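Last revised in November. Applies to all Cleltier storage accounts, including those moved over from Navham.

# Household Storage Accounts: Frequently Asked Questions

## Accounts and units

### What is the difference between a locker and a unit?

A locker is a stacked compartment with a single door and no lighting. A unit is a full-height room with a roll-up door. Lockers are rented by the month only. Units can be rented by the month or the quarter.

The Rorkanby site has 1,402 lockers and 214 units. The Bagheri Road site has units only.

### Can I change size partway through a month?

Yes. The new rate applies from the day you sign for the new space. The unused part of the old rate is credited to your account — it is not paid out in cash or returned to a card.

### My contract was with Navham. Do I need a new one?

No. Navham contracts run on their original terms until the renewal date printed on page 2. At renewal you will receive a Cleltier contract. Gate codes issued by Navham no longer work; request a new code at the front desk with photo ID.

## Packing and labeling

### What kind of containers should I use?

Any closed container that keeps its shape when stacked. Double-wall cardboard is suitable for books and kitchen goods. Plastic totes should have lids that lock at both ends. Bags are accepted, but they must sit on top of a stack.

### How should table linens be stored?

Wash and dry them fully first. Starch attracts insects, so leave it out until the linens come back into use. Fold along different lines each year if the cloth will be stored for long periods, or roll it around a cardboard tube. Printed cloths should be kept out of direct light.

### Can I keep small boxes loose on a shelf?

Yes, in units with shelving. Decorated gift boxes and similar light containers tend to crush under weight, so place them on the top shelf or inside a larger carton. A box lined with folded cloth or paper gives reasonable protection to small items. Write the contents on the outer carton and keep the same list at home.

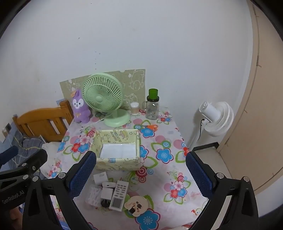

## Access and security

### What are the access hours?

Gates open at 6 a.m. and lock at 10 p.m. at both sites. The alarm is set at 10:15 p.m. If you are still inside at that time, call the number on the back of your gate card and wait by the loading door.

### How much weight can a locker hold?

The limit is 700 pounds for a ground-level locker and 397 pounds for an upper one. Units have no posted limit for ordinary household goods. Ask before storing safes, engines or stone.

### What may not be stored?

Fuel, paint thinner, propane cylinders, live plants, animals, and food that is not canned. Lithium batteries must be removed from tools and taken home.

## Billing

### When is payment due?

On the first of the month. A late fee is added after the fifth. Access is suspended after the 15th and restored within an hour of payment — outside office hours, allow until 9 a.m.

### How do I close my account?

Give 14 days' notice in writing or at the desk. Remove your lock, sweep the floor, and leave the door open. Billing stops once staff have checked the space. Deposits are returned to the original payment method within ten business days.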